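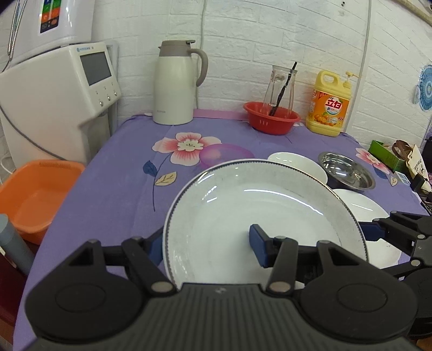

Progress report to Rozīte: hand-held demonstration collection for household dish handling
Prepared by Umesh Kashyap, Dadeo
July 19, 2026

Status

Collection for the second work package is open and running to plan. The set stands at 383 accepted demonstrations, all recorded by hand with paired grippers. No robot arm is used at this stage. Arm trials begin in work package 3.

Task definition

The operator works with a gripper in each hand at a table laid with plates and bowls. The left or right tool lifts a plate, turns it upright and presents its face; the other tool stays clear until a transfer or a second pick is called for. Plates are gripped across the rim, with one finger pad on the inside face. Bowls may start upright or upturned. The task sheet lists 7 start layouts, of which 4 have been covered in full.

Tables are left as the household keeps them. Printed cloths, kitchen appliances, soap bottles and other items at the back of the table are not cleared before recording.

Findings

1. Glossy white plates remain the hardest item. Reflections from overhead lights move across the face as the plate is tilted, and the Clurnix tracking software loses the rim for short periods. Polished steel bowls cause a similar fault at lower rates.

2. Patterned cloths have improved tracking of the tools. Plain tables gave poor position estimates in February and several sessions had to be recorded again.

3. Pad wear is within limits. Two pads were replaced after the rubber began to lift at the corner. The linkage rivets have shown no play.

4. Operators tend to close both tools at the same moment when tired. Sessions are now split by a break, and the fault is logged when it occurs.

Changes since the last report

Turnex supplied revised finger linkages with a wider opening. Older recordings made with the narrow version are kept in a separate folder and will not be mixed into the training set until the calibration offset has been checked.

Next period

Complete the remaining three start layouts. Add stacking of a bowl on a plate. Deliver the checked set to Rozīte with the calibration files and the fault log.

Decision requested

Approval to move the unspent travel allowance to a spare pair of grippers. One pair is in use at all times, and a single failure would stop collection.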